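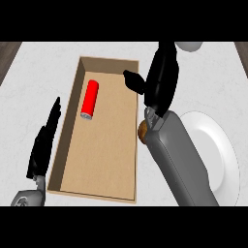

Chapter 5
Recording Demonstrations by Teleoperation

Chapter 4 treated the controller as given. From this point the controller is learned, and the question becomes what it should learn from. A demonstration is a time-ordered record of observations and the commands an operator issued while they were made. Two ways of producing one are covered. In kinesthetic teaching the operator holds the arm and moves it through the task. In teleoperation the operator moves a separate input device, and the arm follows.

Kinesthetic teaching needs little equipment, but guiding two arms at once is awkward, and the operator's hands may block the camera. Teleoperation avoids both problems at the cost of delay. In the Pullside exercises, which are run in simulation, commands are sampled every 40 ms and an episode is stopped after 300 steps. The task is set on a tabletop with a cardboard tray, a red can, and a plate, and both arms are under the operator's control.

Section 5.1 defines the episode format. Section 5.2 deals with time alignment – the most common source of unusable data. Section 5.3, adapted from course notes by Réka Orbán and Italo Caruso, compares joint-space and end-effector commands. Readers who skipped Chapter 3 should review the frame conventions first.

Terms introduced: episode, leader device, follower arm, command latency, action label.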